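Bosby Gripper Comparison

The Bosby gripper comparison is a series of bench and household trials of hand-held and arm-mounted robot grippers. It sets several finger, pad and camera combinations against the same everyday objects and publishes every result, including the flops. The series is run from the Bosby workshop, with finger sets made by Forner and a wrist controller from Goossens, and it has become a favorite among people who build their own grippers, partly because the write-ups are such fun to read.

Background

Bosby began with a single parallel-jaw gripper and a drawer full of kitchen tools. The first round covered only hard objects: mugs, spoons, blocks, a stapler. Nearly every gripper did well, and the scores were so close together that they said very little. The second round, begun in March, moved to soft goods, and that is where the series really comes alive! Cloth folds, plush squashes, and a loop of fabric can be picked up in a dozen ways, some of them surprisingly graceful.

Method

Each gripper is tried in two forms. In the hand-held form, a person squeezes the handle and the camera on the tool records what the fingers do. In the arm-mounted form, the same fingers are bolted to a small robot arm and driven by the Goossens controller. Keeping the fingers the same in both forms lets the testers separate the skill of the hand from the quality of the grip.

A trial counts as a success when the object is lifted clear, carried to its target and let go without dragging. Slips are logged by type: pinch-out, roll-off, snag and "ghost," the last being the testers' name for a grip that closes on nothing at all. The soft-goods round ran to 1038 trials over 164 objects, of which 721 trials used the hand-held form.

Finger pads

Three pads were compared: smooth rubber, ribbed rubber and a textured soft pad. Smooth rubber was excellent on plastic and poor on fleece. Ribbed rubber held fleece wonderfully but caught on loose threads. The textured pad came out ahead overall, and its lead was widest on ring-shaped objects, where the fingers can close on one side of the loop and leave the rest to hang.

Pad wear was measured too. The smooth pads lasted some 200 trials before their edges began to round off (the testers kept a lovely row of worn ones pinned above the bench).

Two-handed trials

The two-handed trials use a pair of matching grippers and a mixed set of pet toys, sorted between a tray and an open surface. They are the liveliest part of the series. A bed or sofa gives under the fingers in a way a bench never does, so the tips can press down a little and scoop.
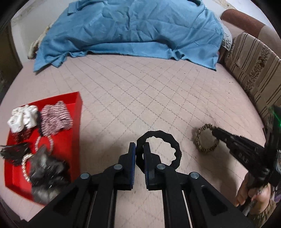

Long fur proved the hardest material in these trials, as strands slide between the pads before the body of the toy is held. Coming in from the side helped a great deal, and so did closing more slowly. Beads were hard for a different reason: the string shifts as the fingers close, and a good grip can turn into a pinch-out halfway through the lift.

Reception and later work

The results were shown at a Gitex open evening on 25th April, where visitors could try the hand-held grippers for themselves. Several asked for a left-handed trigger, and one has been added to the parts list. A further round on wet cloth is planned, using the textured pads and a narrower Forner finger.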